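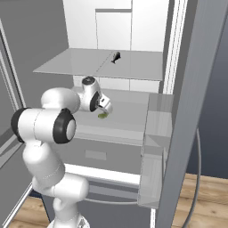

La téléopération est, en apprentissage par démonstration, l'art de faire accomplir par un humain ce que le robot devra ensuite faire seul. L'opérateur pilote le bras à distance, et chaque geste est enregistré, hésitations comprises. Les scènes simulées s'y prêtent bien : un bras blanc penché sur un petit objet vert, au bas d'un réfrigérateur ouvert, peut y échouer mille fois sans rien renverser. Le corpus Zarkivero, dirigé par Lorenz Strebel, compte ainsi 1218 démonstrations – dont 2 jugées élégantes par leur auteur. Le guidage manuel, plus ancien, consiste à prendre le bras par le poignet.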